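Section 5. Setting Up the Stem Sorting Task

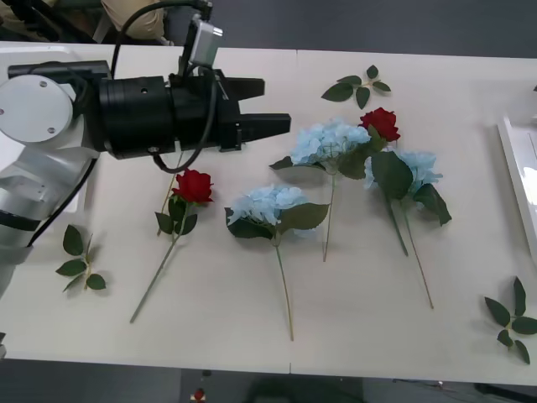 This section covers preparation of the flower workspace for the Judcombe grasping study. It assumes that the arm has been mounted and homed (Section 3) and that the fixed camera has been calibrated against the table (Section 4). The procedure applies to both the data collection runs and the evaluation runs. Differences between the two are noted where they occur.

5.1 Background

The task measures how well a policy picks a named stem from a group of stems that touch or overlap. Artificial flowers are used so that the same items can be handled over many runs. Roses and hydrangeas were chosen for the contrast in bloom size and color. Loose leaf sprigs are distractors. They are never a valid target, and a grasp on a sprig is scored as a failure even if a target stem comes up with it.

The training set described in the Rorkus task notes contains 2,190 episodes. Keep to the layout rules below if new episodes are to be merged with that set.

5.2 Preparing the table

1. Stop the arm and confirm that the controller shows HOLD.
2. Wipe the table surface with a dry cloth.
3. Check the seam between the two table sections. A thin stem can catch on a raised edge. Level the sections before going on.
4. Lay out 5 stems: two red roses and three light blue hydrangeas. All stems lie flat.
5. Point the cut ends toward the front edge of the table. Diagonal placement is allowed.
6. Place at least one pair of blooms so that they overlap.
7. Scatter three loose leaf sprigs. Do not lay a sprig across a bloom.

Note: Leaves may cover part of a bloom. Do not flatten or trim them. Partly hidden blooms account for most of the useful failures in the May runs.

5.3 Checking the gripper and cable

1. Jog the arm to the start pose, with the gripper body level and the fingers over clear table.
2. Open the fingers fully.
3. Inspect the cable from the sensor module on top of the gripper. Some slack is required, but the loop must not touch the table at any point in the work envelope.
4. Run the Miyazaki sweep routine at 12 percent speed and watch the cable through the full motion.

CAUTION: Keep hands off the table while the sweep is running. The fingers have no contact detection in this mode.

CAUTION: Do not tape the cable to the gripper body. Tape restricts wrist rotation and puts load on the connector.

5.4 Starting a run

1. Load the task file and select COLLECT or EVALUATE.
2. Enter the target type. The policy receives the type only, so either rose is correct when "rose" is entered.
3. Release HOLD.
4. At the end of each episode, mark the result as success, wrong stem, sprig, or drop.
5. Rearrange the stems before the next episode. In EVALUATE mode, use the printed layout cards in order -- do not improvise a layout.

An evaluation set is 100 episodes. If a set is interrupted, discard it and start again from the first card.

Note: Bent stems are acceptable in COLLECT mode. Replace them before starting an evaluation set.

Revised January 24, 2019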